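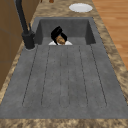 PRESS RELEASE
10 July 2022

Simulated kitchens are no proof of a safe home robot, says Unia

New good practice note asks suppliers to stop quoting simulation scores as if they were test results

Household robot suppliers should not be allowed to claim that a machine "can do the dishes" on the strength of runs in a computer-made kitchen, according to a practice note published today by Unia, the independent group for users of home automation.

The note, Simulated Kitchens: What Counts as Evidence, follows a review begun in March of sales material for four kitchen robot systems. All four quoted a success rate. Only one, the Mernent trial unit, said on the same page that the figure came from simulation. The others left it to a footnote or a separate download.

Unia does not object to simulation. It is cheap, it breaks no crockery, and a rendered sink with a bowl in the basin is a fair place to find out whether a planning method works at all. The trouble starts when the number travels from the lab report to the brochure and loses its label on the way.

"A thousand clean runs at a drawn sink tell you how the software gets on with a drawn sink," the group said. "We would like to know about grease, a dripping tap and a glass with a chip in it. So far we have mostly been sent more clean runs."

What the note asks for

Any published success rate should say, in the same sentence, whether it comes from simulation or from physical trials.

Where simulation is used, suppliers should report at least 1,000 runs, list every failed run by type and state how many kitchen layouts were used. One supplier told Unia it had completed 1,499 runs. On further questions, it confirmed that all of them used a single layout.

Physical trials should cover no fewer than 31 everyday items, including some the system has not met before.

Footage made by computer should be marked as such for as long as it is on screen.

Firura, which builds simulation software, commented on a draft and has said it will add run labels to its exported reports. Koutsoukos, a maker of kitchen fittings, asked for the note to cover sink and worktop shapes as well as the items in them. Unia accepted the point in part. It remains doubtful that a longer list of shapes will help if the results are still not published in full.

The note is voluntary, and Unia expects some firms to ignore it. The group will repeat its review of sales material next March and will print the wording it finds, with the supplier's name beside it.

Notes for editors

The practice note is free to download from the Unia website. Printed copies are available on request from the Unia press desk. The note covers household kitchen systems only - catering and factory equipment are outside its scope.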